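Lakmal Mridha got off the bus at the ferry landing in Pirkum with one bag and a paper sack of oranges for his uncle. The season was over. The ticket window had a card in it that said two sailings a day until spring, and the next one to Ametti was at 4:20.

He walked up Munshi Street to pass the time. Most of the shops that sold hats and postcards had their shutters down. The bakery was open, so he bought a roll and ate it on the sea wall. A man was painting the bottom of a rowboat green and did not look up.

At 4:00 he went back to the landing. Eleven people were waiting, most of them with groceries. One woman had a lamp wrapped in a bath towel.

"You're Ruwan's nephew," she said.

"Yes."

"He's been down at the dock on the other side since lunch. I talked to my sister on the phone and she can see him from her kitchen."

Lakmal said he had told him 4:20. He had told him twice.

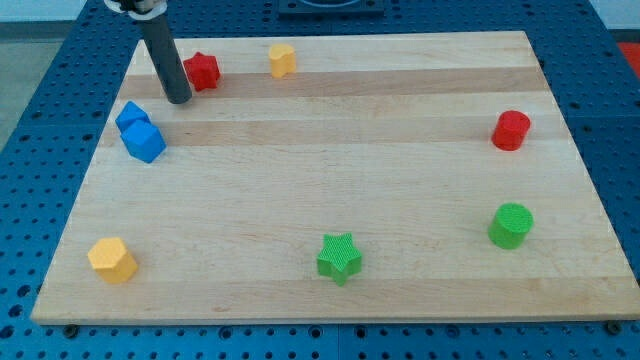

The boat was the Tornia, the same one he had ridden as a boy. The benches had been replaced and the engine was quieter. He stood at the rail for the whole crossing, which took 29 minutes, and watched the hotel on the point get small. The pool had been drained and the umbrellas were gone from the terrace. Past the second buoy the wind picked up and the groceries were moved inside.

Ruwan Gamage was standing at the end of the dock in a brown coat. He was thinner. He took the oranges before he took Lakmal's hand.

"You're late," he said.

"The boat's on time. You were early."

"I had nothing else on." He looked in the sack. "They charge 20 for the crossing now?"

"Eleven, if you buy it on the landing."

"That's still too much."

They started up the hill. The road had been paved as far as the church, and after that it was gravel. Ruwan stopped once at a gate and said it was to look at the water. Lakmal moved his bag to his other shoulder and looked at the water too. The Tornia had already turned around and had her lights on.

"There's soup," Ruwan said, and they went on up.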